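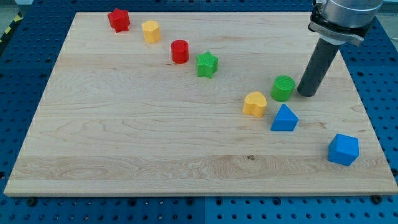 *Coloured blocks on a maple board, red star at the back*

# Is the "restored" children's film with 23 extra minutes worth paying for, or is it padding?

**Raphaël Marty** – posted Oct 4, 2023

My daughter is six and has worn out our old disc of The Lantern Barge. It's a musical from a children's book, there's a talking heron in it, and I must have seen it thirty times as a boy. A label called Pimumine is now selling a "fully restored roadshow edition" which they say puts back 23 minutes cut before release. The price is silly, and it comes in a box with a booklet and postcards I will never look at again.

What bothers me is the wording. The back of the box says "newly discovered material", but it doesn't say where it was discovered or by whom. I've been had before by a "lost footage" disc that was stills with music over the top. The one review I found reads as if the label wrote it.

Has anyone watched the thing from start to finish? Is it real footage, and will a six-year-old sit through it? The old cut is long enough, with the fairground song going on as it does.

---

**brisport_stalls**

Get it!! The colours are gorgeous and the heron looks brand new. My two loved it. They had it on at the Brisport in July and people clapped at the end, so it can't be bad. Don't know about the 23 minutes, I wasn't timing it, but there was definitely an interval.

---

**Thierry Rolland**

I'd be careful. I bought it, I've watched it twice, and I sat down with the old disc beside it the second time.

Part of the extra running time is the overture, the interval music and the exit music, all played over a painted curtain. That might be how it was shown in the big cinemas, but it's a stretch to call it material. I make it nine minutes or so. Then you have a longer fairground song (sorry), with two more verses and a dance in the middle. It's proper footage and the dancing is good, though you can see why someone took the scissors to it. The picture goes softer and browner when it starts and snaps back when it ends.

The only part I'd call a find is the scene where the aunt reads the letter aloud. In the old cut she folds it up and we never learn what it says. It changes how you take the ending, and it's closer to the book. My guess is that it came from somebody's print, as there are scratches down the left side that they haven't managed to hide.

The rest I can't account for. A few shots of the river run longer. I also think one of them has been slowed down, but I wouldn't swear to it.

As for where it all came from, the booklet thanks "the Seneviratne collection" and leaves it there. I wrote to Pimumine to ask what that was and got a reply about delivery times. Make of that what you like.

On sound, the songs are fine but the talking is quiet and I kept reaching for the remote. The heron's voice seems to come from the next room.

For a six-year-old I'd stick with the disc you've got. Mine wandered off during the curtain and came back for the barge race. If you want the letter scene for yourself, wait for the plain edition. Itgate has it listed without the box, no date yet, and I'd expect it to cost a good deal less – the postcards are mostly the same shot of the barge anyway.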